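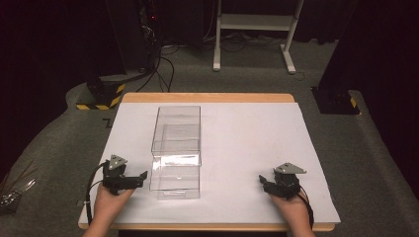 Salazar (TV series)

Salazar is a family adventure comedy about a girl who inherits a lighthouse and the very bossy ghost who lives in it. I've been keeping this entry going since the second season, so forgive me if I get carried away in places (I will)!

Premise

Twelve-year-old Pilar Salazar moves to Promerholm, a fishing town where it rains in nearly every episode, and finds out that her great-aunt's lighthouse comes with Captain Orrin, who drowned 173 years ago and still wants his supper on time. Only Pilar can hear him. Her little brother can see him but can't hear a word, and a good half of the jokes come out of that – the charades episode is still my favorite.

Cast and characters

Alcides Usuga plays Captain Orrin. He had done mostly stage work before this, and he got the part after reading for the mayor, a role that was later cut down to three scenes. The producers saw 400 girls for Pilar before they settled on a newcomer from Bustotham who had never acted on camera. I love her in the first season, when she's a little stiff and it suits the character perfectly, and by the third she's running rings around the grown-ups.

Production

The harbor scenes were shot in Polludholm, which has the right kind of crooked street going down to the water. The lighthouse interior was a studio set, and the spiral staircase had only 11 real steps, so whenever Pilar runs to the top she's going up the same bit over and over. Once you know, you can't stop spotting the chipped one! Season two moved to a bigger stage and the kitchen got a window it never had before.

Episodes

There are three seasons. The hour-long finale, "Lamp Out," brings back the mayor and settles the business with the missing logbook, though I still don't think it explains who rang the bell in season one. If you have a source for that, please send it in – the talk page has been arguing over it since August.

See also: Episode list, Captain Orrin, Music of Salazar

Search this site Go

2,315 views | 505 shares

Contact | Copyright | Back to top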